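Home | Sewing | Garden | About me

I have been going through the trousers drawer, and oh, it was overdue! Everything comes out onto the padded cover, the pink pair first (my favorites, zipper and all), and then I look for tired buttons and threads that want snipping.

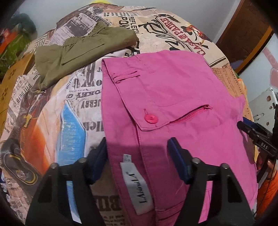
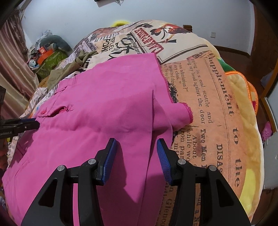 Do you fold trousers before or after mending? I mend first, with the waistband open, and fold once every thread is trimmed.

Vibeke wants the olive thread next, so I'm off to Skivville on Monday.

This site uses cookies. OK

Contact | © Guðlaug Stougaard | Back to top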